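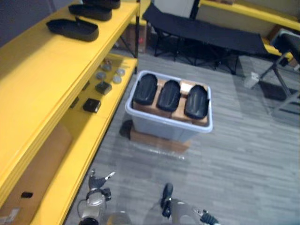 One head view and one wrist view, and which of them the policy should trust

Notes > Manipulation > Shelf task

I wrote in my last post that I would change the training of Grutitach before collecting any more data. I have now done it, and the result is better than I feared, so I will put it down while I still remember the details.

The task has the name Hellmont in our folders. There is a gray bin on the floor with black shoe-shaped pieces standing between cardboard, and there is a yellow shelf. The robot must take a piece from the bin and lay it on the top board with the toe to the back. For a person this is boring work. For two arms it is quite hard: the pieces are black, the fingers are black also, and in the bin one piece hides a part of the next one.

The old policy received all the camera views all the time, with equal weight. It learned to look almost only at the head view. I can understand this, because from the head the shelf is easy to read and the toes of the pieces show clearly against the yellow.
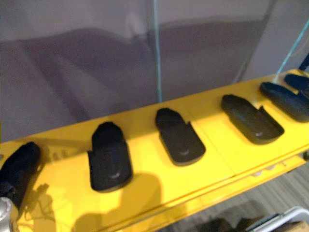

But when the hand comes down, the arm itself can hide the place where the piece should go, and the policy continued with an old idea of where the free space was. It put pieces on top of other pieces. I spent the whole of December on this problem and blamed the calibration, which was innocent.

The change is simple to describe. During training I remove the head view at random for 8 frames in a row, mostly near contact, and the policy must finish the movement with the wrist view and the joint positions. I took the idea from an old note by the Probert project, where they did it with sound. The data is the same as before: 2,520 recordings, all made in the Florngate room. No new network, no larger one.

The wrist view is not a pleasant thing to look at. Half of it can be our own finger with its black folds, very near, and the background is only blur. What it does show is small geometry at close distance: a notch in a yellow edge, a bent metal prong, the finger lying over it.

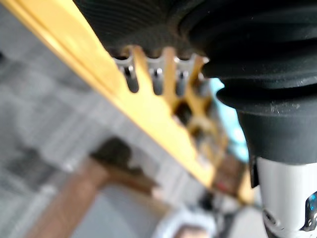
What came out

With the old training, 5 of the test pieces in each long session ended badly enough that I had to stop the arm. With the new one I let it run for 59 placements before the first stop. I do not want to make a big claim from one room and one shelf. The lighting was also kinder in the second test, and I should repeat the first one under the same lamps.

One thing became worse. The arm is now slower when it reaches over the bin, and sometimes it waits there with the fingers a little open. I suspect that it misses the head view too much in that phase, where I also removed it now and then. Next I will keep the head view complete until the piece has left the bin, and remove it only above the shelf. The training is already running.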